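**Subject: Re: [homeautomation-club] Open day at Kushwaha, Priltwood**

On 25 September 2023, a list member wrote:

> Did anyone make it over to Priltwood? I had a ticket and a sick kid. Would love to hear about the cloth handling.

I did go, and I'm so glad (sorry about your little one, hope all is well by now!). Parking was a pain, and I ended up way over by the Osstead bus stop, but the folks at the door had coffee waiting. The cloth demo was what I'd come for – black grippers, a table covered in bright blue fabric, and a checkered cloth lying flat on it. 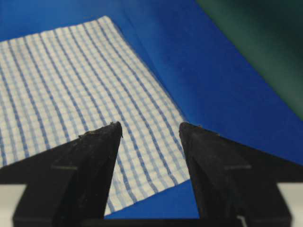 I must have stood there for 12 minutes with my coat still on. Picking up the edge of something thin and floppy is such a fussy job, and I never gave it a thought until I tried to program it at home with my old Hokholm arm. There was a striped towel too, with an arm on either side, and I asked far too many questions about how the two sides keep out of each other's way.

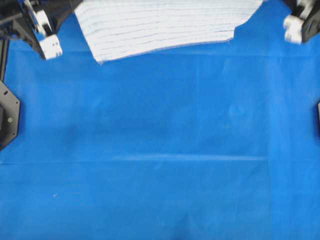
One visitor wanted to know if it could manage a fitted sheet, and the presenter said to come back in January and ask again, which got a good laugh.

They plan another open day then, with 400 free tickets. I have room for two in my car if anybody wants a ride.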